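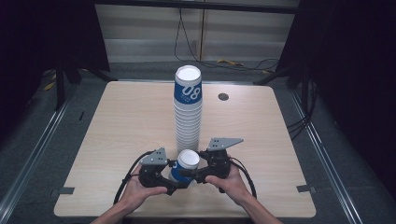

Notas para la charla. Vasos de papel: apilar, guardar y servir sin tirar la mitad.
Delldale, sala pequeña. Veinte minutos más preguntas.

1. Entrada

Saludar, dar las gracias a Kazue Sasaki por la invitación. Decir de dónde vengo: once años llevando el café y el agua en jornadas y congresos, los últimos en Ralter.

Avisar de que la charla va de una cosa muy concreta. Quien espere hablar de catering en general se va a aburrir. Hablamos del vaso de papel desde que se abre la caja hasta que alguien se lo lleva a la boca.

Preguntar a la sala quién ha tenido que repartir vasos en una pausa de café. Esperar a que levanten la mano.

2. El caso de agosto

Jornada de Pivemow, 329 inscritos, una sola pausa por la mañana. Pedimos vasos de sobra. Al terminar, retiramos 153 vasos que no había usado nadie y que ya no se podían guardar: aplastados, caídos al suelo o pegados de dos en dos y abandonados en las mesas.

Contar que el primer impulso fue echar la culpa al proveedor. Cambiamos de vaso y en la jornada siguiente pasó lo mismo. El problema estaba en cómo los poníamos.

3. La pila

Un vaso de papel es un cono. Encajado en otro, lo sujeta el roce de la pared y el apoyo del borde. Si se aprieta, la pared se cierra y luego no sale.

Reglas que usamos:
Dejar caer el vaso dentro del anterior, sin empujar.
No golpear la pila contra la mesa para igualarla. Lo hace todo el mundo y es lo que más los atasca.
Todos de la misma caja. Dos lotes con el mismo dibujo pueden tener la pared un poco distinta.
Cogerlos por fuera, por la zona media. Los dedos nunca dentro ni en el borde.

Demostración: sacar la pila de la bolsa, pasar un vaso a la primera fila y pedir que lo encajen apretando. Que intenten separarlo con una mano. Dejar que se rían, seguir.

4. Boca arriba o boca abajo

Aquí siempre hay discusión. Boca abajo la pila es más estable y no entra polvo, pero el borde toca la mesa y el último vaso no se debería servir. Boca arriba se coge mejor y se llena antes, aunque el de encima queda abierto a todo lo que pase.

Lo que hacemos: boca abajo en el almacén y durante el montaje, boca arriba solo cuando hay una persona sirviendo. En autoservicio, dispensador.

Si alguien pregunta por la altura: hasta donde se pueda coger el de arriba sin estirar el brazo. Las pilas altas quedan bien en las fotos y se caen con un codo.

5. La mesa

Despejarla antes de poner nada. Los cables, por detrás o por debajo, y la pila lejos de los agujeros pasacables y del canto. Nunca junto a la jarra de agua. Un vaso con la base húmeda se deforma y arrastra a los de alrededor.

Para más de 100 personas, dos puntos de recogida separados. Con uno solo la cola se junta delante de los vasos y la gente coge dos por si acaso.

Comprobar que la mesa no cojea. Poner la mano en una esquina y apretar.

6. Guardar lo que sobra

Lo que no ha salido de la funda vuelve a la caja. Lo que ha estado en la mesa se queda para uso del equipo ese mismo día, o se usa para pruebas. No se mezcla con lo nuevo.

En la caja, tumbados y sin nada encima. Peng, nuestro almacén, los tenía debajo de las botellas hasta el año pasado. Apuntar la fecha de apertura con rotulador en la tapa.

7. Cierre

Volver a la cifra de la jornada de Pivemow. En la última que montamos con este método sobraron vasos, pero casi todos dentro de la funda.

Preguntas. Si sale el tema de los vasos reutilizables, decir que lo cuenta Kazue en la sesión de la tarde. Recoger el vaso de la primera fila.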